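Stadville Makers Help
Home Boards Robotics Electronics Unanswered Log in

We use cookies to keep you signed in and to count page views. Accept Settings

Two-arm clothes folding for student project: one arm drops off the bus mid-fold

Posted in Robotics by pasau_bench, May 21, 2023 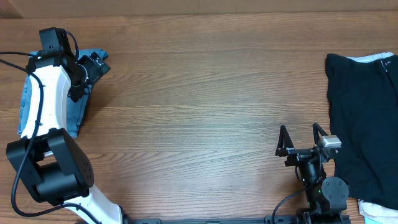

We are a second-year group building a clothes folding demo for the Jarkgate student challenge. The rules give each team two arms on one table and a pile of mixed garments, and points are awarded per garment folded and placed in the stack area. Both arms are on a shared rail. Each has a camera at the wrist, and there is a third view from above the table.

T-shirts are acceptable. Jeans are the problem. When both grippers have hold of the waistband and the arms lift together, the left arm stops responding. The controller reports a read timeout on the shoulder servo, then on every servo after it in the chain. The right arm carries on, so the garment gets dragged sideways until someone hits the stop. A power cycle clears it.

What we have tried:

Swapped the USB leads between the two arms. The fault stayed with the left arm.
Lowered the control rate from 200 Hz to 100 Hz. No change.
Replaced the servo lead between base and shoulder. It went away for an afternoon, then came back.
Ran the same motion with no garment. Cannot reproduce it.

Both arms run from one 5 A supply at the rated servo voltage. Current limit in the servo settings is 2000 mA per joint, which is what the Mazandarani build notes suggest. Is this a power fault or a comms fault? We would like to fix it before collecting any more demonstrations, as the dropouts ruin the recordings. We have 195 usable ones so far.

4 replies to this thread were merged. Showing 3.

rail_and_bracket

Power, very likely. Do the sum. At 2000 mA per joint, three joints working hard on one arm already come to 6 A, and you have two arms lifting at once. The supply sags, the servo logic resets and you see it as a timeout. The first servo reported is not always the faulty one. It is the first one your loop polls that fails to answer.

Put a meter with a min/max function across the power terminals at the shoulder, not at the supply, and repeat the lift with the jeans. If the minimum falls below the figure on the servo data sheet, you have your answer.

Then:

Give each arm its own supply. Join the grounds.
Feed power in at the shoulder as well as at the base. Thin servo leads drop a surprising amount over a full chain.
Reduce the current limit on the wrist joints. They do not need the same limit as the shoulder.
Add a watchdog so that a timeout on either arm holds both. Do this whatever the cause turns out to be. One arm pulling while the other is limp will strip a gearbox sooner or later.

tins_of_solder

had the same thing on ours, it was the cable. tape it down better

odd_parity

The reply above is short but should not be dismissed. A new lead that works for an afternoon and then fails suggests strain at the plug. Leave slack at the elbow and the shoulder, and clamp the cable to the link on each side of the joint so the connector itself never takes the bending. Move the arm by hand through its full range with torque off and ping every servo continuously while you do it. If you lose packets with no load, that is mechanical and a bigger supply will not cure it.

Two further points. First, check that the servo return delay is set the same on every unit. A replacement servo often arrives with a different default and causes odd timeouts at higher rates. Second, do not lift the jeans by the waistband with both arms at full reach. Fold leg over leg flat on the table, drag instead of lifting, and only raise the last third. The shoulder load is far lower, and your recordings will be more consistent too.

I would keep the 195 recordings but cut every episode at the last good reading from both arms. Training on frames where one arm has frozen teaches the policy to freeze.

pasau_bench

Metered it this evening. Minimum at the left shoulder was well under the data sheet figure, and the right was just above. Second supply ordered. Hand test with torque off also lost packets near the elbow, so we are re-routing that cable as well. Watchdog is in and holds both arms correctly when we unplug one.

Related Servo ID clash after firmware update Wrist camera exposure drifting Sharing a ground between two supplies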